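# Brindier : lexique des mots de la vaisselle

Fiche de données, version 2. Dernière mise à jour : 8 novembre 2022.

## Contenu

Brindier rassemble 1 419 fiches sur les noms que les francophones donnent à leur vaisselle, à leurs torchons et aux objets du fond du placard. Chaque fiche comporte une forme, une variante orthographique s'il y en a une, un lieu, une tranche d'âge et une phrase d'usage. Les phrases sont reproduites telles quelles, y compris celles qui règlent un compte avec une belle-sœur.

Le projet est né d'un désaccord entre Noémi Vida et Ernő Szűcs sur la frontière entre la tasse et le mug. Le désaccord tient toujours. On lui a simplement donné un format CSV.

## Fichiers

`formes.csv` : une ligne par fiche, encodage UTF-8, séparateur point-virgule. Les virgules étaient prises par les témoins, qui en mettent partout.

`lieux.csv` : 188 communes, avec leur code postal. « Chez ma mère » n'est pas une commune et a été retiré en février.

`rejets.csv` : les formes écartées, avec le motif. C'est de loin le fichier le plus lu.

## Collecte

Entretiens oraux menés par Teresa Peixoto et Szabolcs Kozma, puis transcription à la main. On montrait un objet ou une photo et on demandait : « Vous appelez ça comment ? » Les réponses du type « ben, un truc » portent l'étiquette `TRUC` et restent exploitables, à condition d'aimer la statistique triste.

## Étiquettes

`CONT` pour les récipients, `LINGE` pour les textiles, `SUPP` pour tout ce qui porte autre chose. Cette dernière a demandé 12 réunions. « Arbre à tasses », « porte-mugs » et « perroquet » y cohabitent sans se parler. 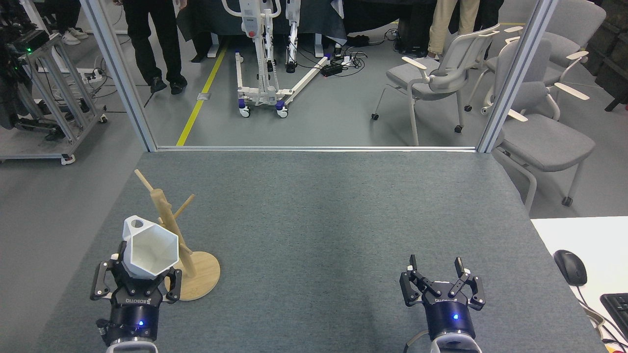 *Fig. 1. Tasse à facettes (`CONT`) et arbre à tasses en bois clair (`SUPP`).*

L'anse ne décide de rien. Judit Medve a proposé d'en faire un critère, puis quelqu'un a prononcé le mot « bol breton » et la séance a été levée.

## Limites connues

Les moins de vingt ans sont presque absents, les retraités très bavards. La Belgique est traitée avec respect mais en retard. Le champ `age` contient encore « assez », que le script de validation accepte pour une raison que son auteur emportera dans la tombe.

Ne pas utiliser ces données pour trancher une dispute familiale. On a essayé.

## Licence et contact

Réutilisation libre avec mention de la source. Pour les corrections, ouvrir un ticket et joindre une phrase d'usage ; les tickets rédigés entièrement en majuscules sont lus en dernier.

Dépôts voisins

Bromireo – noms régionaux du pain rassis
Nordin – lexique des outils de jardin prêtés et jamais rendus
Brinasar – conversion des carnets d'enquête en CSV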